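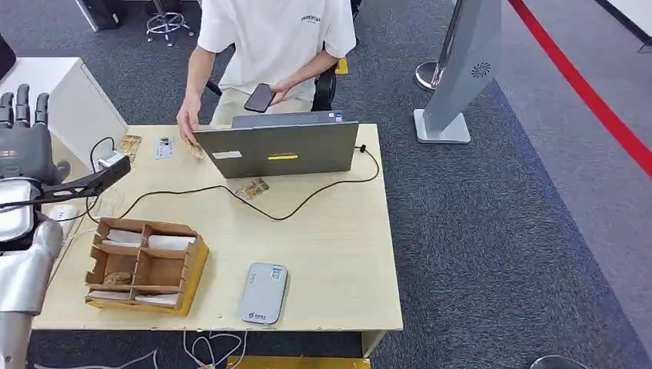

Mariama Nyarko starts at the Filthorpe clinic this week, and I've been wanting to write this one up since June, when she first told me she'd applied!

If you came to the evening cooking sessions at the Morelli Center you already know her. She was the one at the back stove explaining blood pressure over a pot of lentils. She finished her nutrition degree in June and spent the summer and fall working on Clirar, the student project that gets future doctors talking about food with their patients (most of them get very little of that in class, and they'll tell you so themselves).

Her final paper looked at night shift nurses and what they eat between midnight and morning. She talked to 60 of them over two winters. I read the whole thing on a bus and I'd happily send it to anyone who asks - the chapter on vending machines is my favorite, and she says it's the one her adviser wanted to cut.

At Filthorpe she'll be running two groups. One is for people who've just been told they have type 2 diabetes, and the other is for families cooking on a tight budget. Both are free and you don't need a referral, just call the front desk and ask for a spot. She'll also keep one foot in Clirar, where she's training the two students who are taking over the newsletter from her. I've met them both and they're great, if a little scared of the mailing list.

The other bit of news is that the Ceverow fund has agreed to pay for the groups through next winter, so there's time to try things out. Mariama wants to add a session on reading food labels, and she's after people who'll bring in whatever they really do buy. Cereal, frozen dinners, anything. I've already promised her my pantry shelf, which I may regret.

Sign-up for both groups opened on 1/1/25 and the budget cooking one is filling up faster, so call soon if that's the one you want.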